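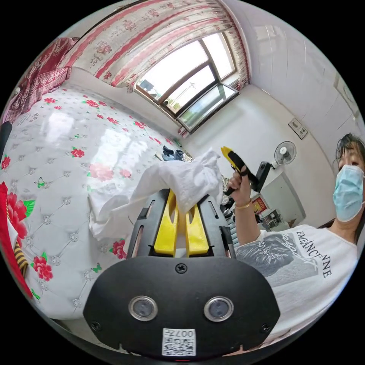 The Room at Pitier

Kazuhiro Tsuchiya got off the bus at Pitier in November with one suitcase and a letter from his aunt's lawyer. The letter said the house was his, along with whatever was left in it. The lawyer had put the contents at 500 dollars.

The key stuck, then turned. He went through to the back bedroom first. His aunt had slept there for most of her life, and as a boy he had never been allowed past the door.

He opened the curtains and sat on the edge of the mattress. On the wall was a calendar from Kikuchi Hardware, two years old, with her handwriting in most of the squares. Rain. Paid Dollix. Rain. K. birthday, no answer.

He read that one again.

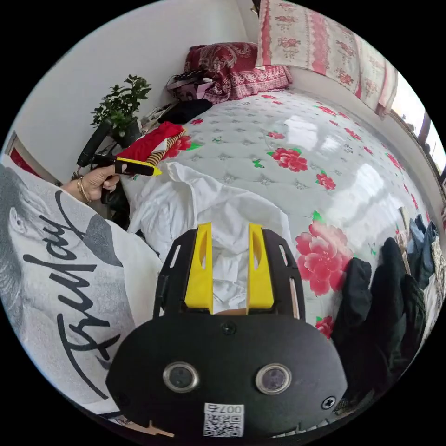 He had been in Prurkano then, working nights, and the phone had been cut off over a bill of 169 dollars. He had meant to tell her. After a while it seemed too late to bring up.

In the drawer beside the bed he found an envelope with his name on it and 200 dollars inside, in old notes. There was no letter. The envelope was addressed to the flat he had left before that birthday, and she had never put a stamp on it.

He put it back and shut the drawer - then opened it again and took the envelope out to the kitchen. The kettle still worked. He found one cup, a grey one with a chip near the handle, and rinsed it.

It was nearly four o'clock. The last bus back was at five.

He filled the kettle and went to look for sheets.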